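Home News Our Sweets Stockists Press Contact

FOR IMMEDIATE RELEASE
April 18, 2024

PURNUVORA SWEET COUNTER TO REOPEN IN DARKACH WITH A BIGGER PICK AND MIX

Right, I've been told a press release should start with the news, so the news is that the Purnuvora sweet counter is coming back to Darkach, it opens in November, and it'll be a good deal bigger than the one you remember. I'm writing this myself because I run the place and we don't have a press office (we have a phone, and I answer it, usually with a mouthful of something).

If you grew up round here you'll know the old counter. It was the narrow one next to the bus stop on the hill, with the green door that stuck whenever it rained. We shut it when the lease ran out and since then we've sold from a market stall and by post, and every single Saturday somebody has leaned over and asked me when the shop is coming back. Well, now I can tell them!

The new place is the former Tuncer ironmonger's on the square. It's a lovely building, with a great big window on the street side and a floor that slopes a bit towards the back, so if you drop a gobstopper by the till you'll find it near the stockroom. We've signed for the whole ground floor. That gives us room for 165 kinds of loose sweets, where the old counter had 23, and I still can't quite believe I'm typing that.

So what's going in? The old favourites first, of course. Pear drops, rhubarb and custards, aniseed balls, cola cubes, the sugared almonds that only ever get bought in December, and the violet creams for the three people who love them and the rest of us who think they taste of soap. Then there's going to be a proper wall of jellies and gums, all the sours in one place so that parents can steer round them, and a low shelf for the little ones where everything costs pennies and comes in a paper bag. I've fought hard for the low shelf. The shopfitter wanted to put drawers there.

We're also starting a range under a new name, Testetti, which is our own line of fruit jellies and boiled sweets. I've been working on the flavours for longer than I'd like to admit. Blackcurrant came good quite early on. Gooseberry took ages, and there's a version of it that the family still won't talk about. The ones we've settled on are blackcurrant, gooseberry, sour cherry, quince, and a plain lemon that I think is the best thing we've ever made, so please do be kind about it if you disagree.
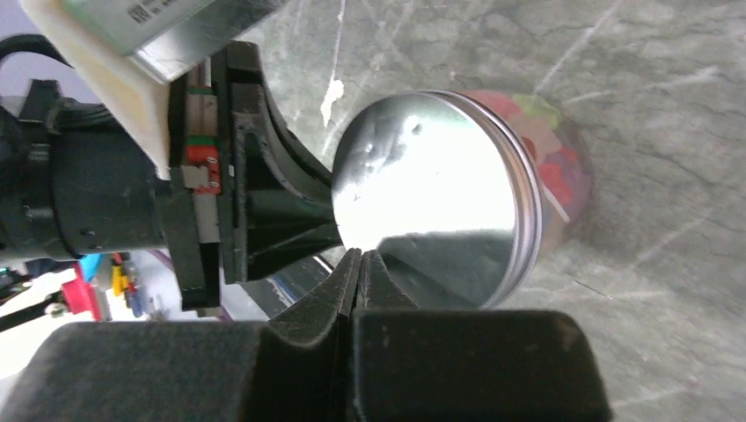
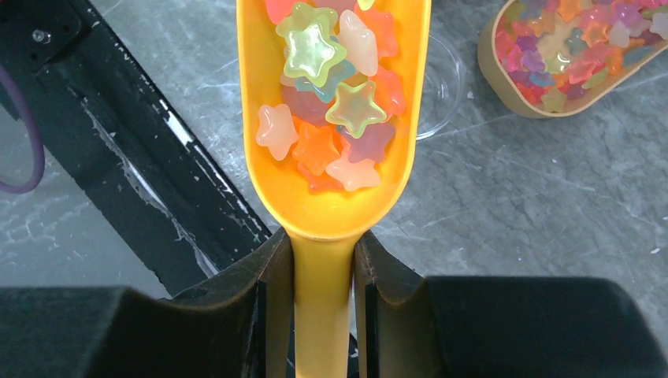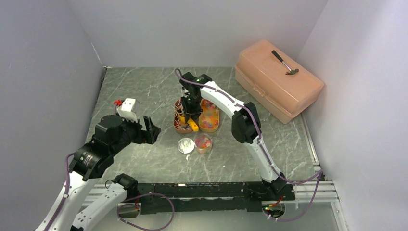
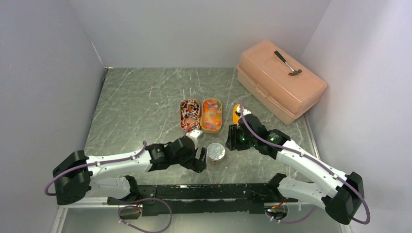
Prices, then, as that's what people ask me next. Loose sweets will all be sold by weight, at one price right across the shop, so you can put a jelly in with a toffee without doing sums. There'll be two sizes of bag and one size of box. If you bring your own tub we'll weigh it empty first and take that off, and you'll get a little money back for saving us the bag. We did this on the stall last year and it went down very well, although one chap did turn up with a bucket.

The allergy side of things has had a complete rethink. On the stall I kept the ingredients in a ring binder and had to go rummaging whenever anyone asked, and that's no good with a queue. In the new shop every sweet gets its own card with the full list on it in large print, and the nut things will be in a separate cabinet at the far end with their own scoops and their own scales. We'll have a good run of gelatine-free sweets too, marked in green. If you're buying for a school or a party and you need to be sure about something, ring me first and I'll go through it with you.

The post orders carry on just as they are. We've got 680 regular customers who get a box from us, some of them a very long way from Darkach, and I promise that none of you are going to be forgotten while I'm up a ladder painting. Boxes will go out on the same days as before. The one change is that you'll be able to ask for Testetti jellies in them from the week we open, and if you'd like to swap them for your usual you just need to drop us a line.

We'll be taking people on as well. I'm looking for weekend staff mostly, and one person to be there through the week with me. You don't need to have worked in a shop before. You do need to be cheerful at four o'clock when school comes out, and you need to be all right with stairs, because the stockroom has a cellar under it and the sugar is heavy. Letters by hand are fine, emails are fine, or just come and find me at the stall.

Opening day will be a Saturday, and I'll put the exact date up on the stall and on our news page once the electrician has finished and I dare to say it out loud. There'll be a free quarter of anything you like for the first 165 people through the door, one for each kind in the shop. Children can have a go at guessing the weight of the big jar in the window, and whoever gets nearest takes it home. Parking on the square is free after lunch, and the bus stops right outside, so it's still next to a bus stop, just a flatter one.

If you write for a paper or do a bit of radio and you'd like to come and have a nose round before we open, please do. It's dusty at the moment and there's only one chair, but I can give you a cup of tea and as much lemon as you can eat. Samples of the Testetti range can be posted on request.

For press enquiries, samples and jobs, please ring the Purnuvora stall on market mornings or use the contact page on our website. I'll ring back the same day unless it's a Saturday.

ENDS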